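Stretch and Breathe is back at Bredanwood!
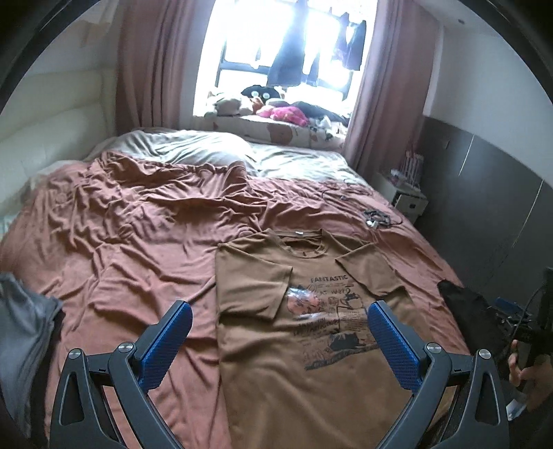
After a long summer break, our Thursday mobility class starts up again at 6:15 in the evening, and I couldn't be happier about it. Mwende Kioko is leading once more, and she has added 15 minutes of floor work for hips and lower back (the part everyone kept asking for last spring!).

If you sit at a desk all day, or you run a lot and never quite get around to stretching, come and try it. You don't need to touch your toes. Munther Farah couldn't get past his knees when he joined, and he now does the full hamstring series - slowly, with a strap, and with a fair amount of groaning.

Wear anything you can bend in and bring a towel. Mats and straps are in the hall closet, and Hanna Mykhailiuk has ordered four extra bolsters that should be there by the second class.

A single class is $4, paid at the door. Knee or shoulder trouble? Tell Mwende before you start and she'll show you another way into the pose. Parking is behind the building, next to the bike racks.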